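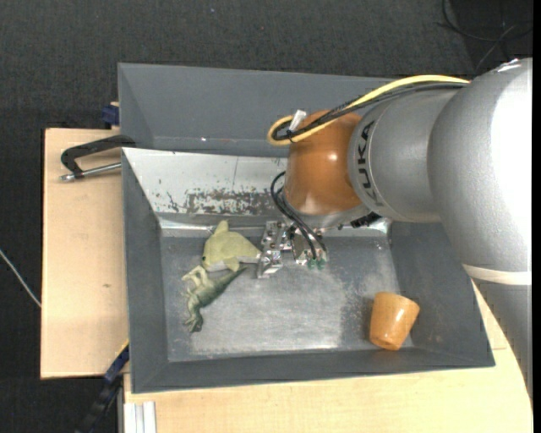 Two toys and a cup, waiting on their people. Undstead.

Home | News | Around Town | Schools | Classifieds | Contact

Swap Day leftovers are looking for their owners

If you dropped by the Undstead toy and kitchen swap on Sunday and went home one dinosaur short, please keep reading.

I went over mostly to get rid of a waffle iron (gone in minutes, thank you to whoever took it) and ended up staying until they turned the lights off. It was a good crowd this year! Rungnapa Sombatkul, who runs the swap out of the old Clerora building on Mill Road, figures about 200 people came through, and from where I was standing next to the puzzles it felt like every one of them had brought a stroller.

The trouble with a swap is that kids bring the toys they're giving up and also the toys they have no intention of giving up, and by mid-afternoon the two have gotten well mixed. So there's now a lost and found, and three of the things in it are in a gray metal bin: a yellow-green plush sea animal, a green dinosaur figure, and an orange-brown cup.

I can't tell you what kind of sea animal. I asked four people and got four answers. If it's yours you'll know, and Rungnapa would love to hear its name when you come get it -- she's been calling it Pickle, and I think it's starting to stick.

The dinosaur has already had one false alarm. Boonsong Kaewmanee came by Monday morning with his grandson, very hopeful, but theirs has a chewed foot and they said this wasn't the one. (So if you picked up a dinosaur with a chewed foot on your way out, a boy age 6 would like a word.)

As for the cup, it was left on the counter by the coffee. It could be part of a set, it could be somebody's everyday one from home. Raquel Vilela, who was pouring all afternoon, told me she washed it with the rest and only figured out later that it didn't belong to the building. "People get attached to a cup," she said. "I'd be upset if it was mine."

To claim something, stop in at the front desk between 9 and noon any day this week, or leave a note in the box by the side door after hours. You don't need a ticket or a receipt or anything like that, just tell them a little about it. Things will be held for 14 days. After that the toys go on the free shelf at Fimby, the secondhand place next to the laundromat, and the cup goes in the kitchen cupboard with the other strays.

A few other bits from Sunday while I've got you. The board games went fast, and the one with the missing spinner went too, so good luck to that family. Baby clothes didn't move much at all and there are still several bags, mostly winter sizes, free to anybody who wants to come haul them off. The bake table brought in enough to cover the heat for the day, and Waraporn Rattanakul's coconut bars were sold out before I even got my coat off, so I have nothing to report on those except that I'm sad.

The next swap is planned for October, same building. Rungnapa is asking everyone to put a strip of tape with a name on anything that's coming back home with you, cups included. She'll have rolls of it at the door. She'd also like to borrow a couple more folding tables if you have some in the garage. You can call the Clerora front desk and ask for extension 22.

COMMENTS (5)

Paula Voicu
The dinosaur might be my nephew's! Is it the hard kind or the squishy kind? I'm across town but could come by Thursday before work if they're open early.

millroadmom
Took two bags of the baby clothes this morning, lots of good stuff left in there. Go get some.

Raquel Vilela
Paula, just call the desk and they'll go look for you. They don't open until 9 though.

dkt_undstead
Waffle iron works great. Thanks!

Waraporn Rattanakul
I am making a double batch in October and I will hide one bar for you. Also I vote the plush is a seal.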